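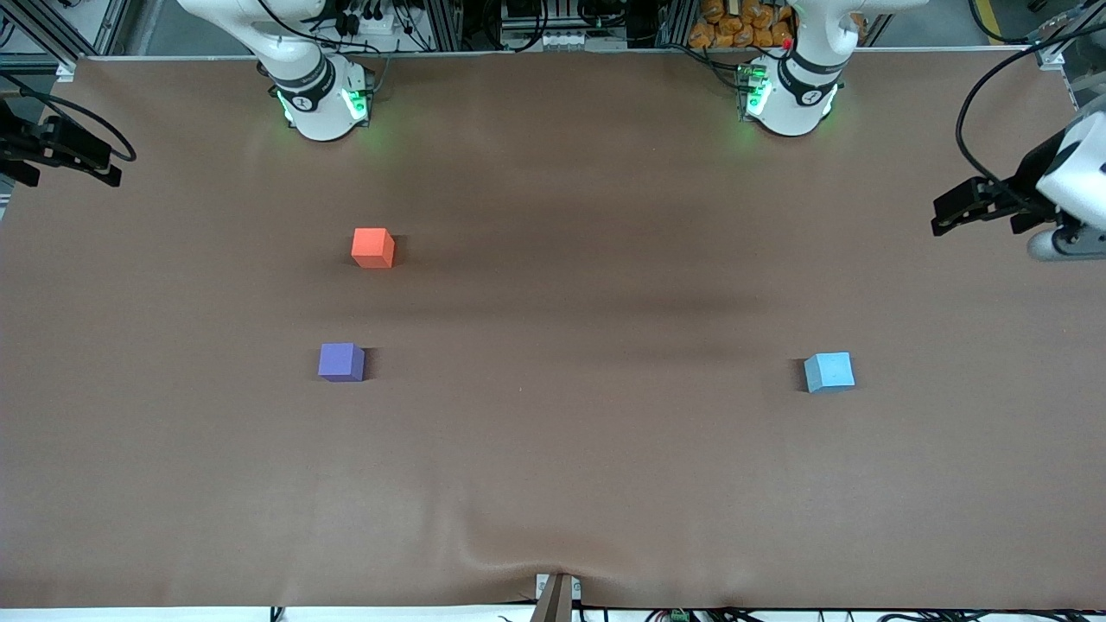

Both arms powered, green lights on, three foam cubes on the cover.

Thu 12 June

Branwen James asked me to write down our rules for the two-arm table, so I try it here first.

Green lights mean powered. They do not mean safe, and hands stay away until the stop button is pressed. One person calls the start, aloud, and the same person calls the end. The cubes stand apart before each run, so a gripper has space to close on one only. After 30 runs we stop and look at the cables near the grippers.

I would also like a rule for wrinkles in the cover. Gwilym Voyle finds this too strict. We have not agreed yet.

Recent posts
Labelling cables at Rowlands
Why I keep a paper logbook
My first week with Tranov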